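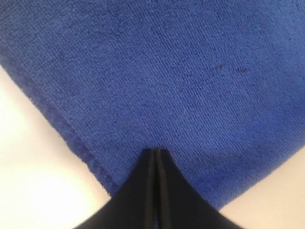

Pattern Library Update, Jun 20, 2025

The Plomitz applique set has been re-cut and replaces the February version. It contains 37 designs, each supplied as SVG, DXF and PNG. The PNG files are now 200 dpi with a transparent background. Members who bought the set before the change can download it again from their order page at no charge.

Two faults were corrected. The fern and the large oak leaf had open paths, which caused some machines to skip the last segment of the cut. The scallop border was saved at the wrong scale in the DXF folder and came in at half size. All borders now open at the size printed on the index sheet.

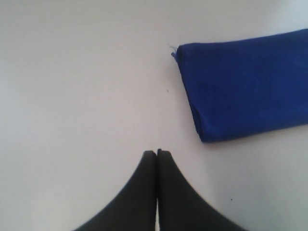
Folded blue cloth on an off-white tabletop.

Settings for fusible-backed cotton have been added to the index sheet. Amparo Benítez tested them on the Dostix cutter with a fabric blade and a standard mat. Two passes at low pressure gave cleaner inside corners than one pass at high pressure. Remove the paper backing after cutting, and weed small pieces from the center outward. Felt settings are unchanged.

Users of Fülöp software should import the DXF files with "join paths" turned off. With it on, the stems merge with the leaves and cannot be cut in a second color.

The file number is 271 in the Ilbridge catalog. Report damaged downloads through the contact form and include the order number.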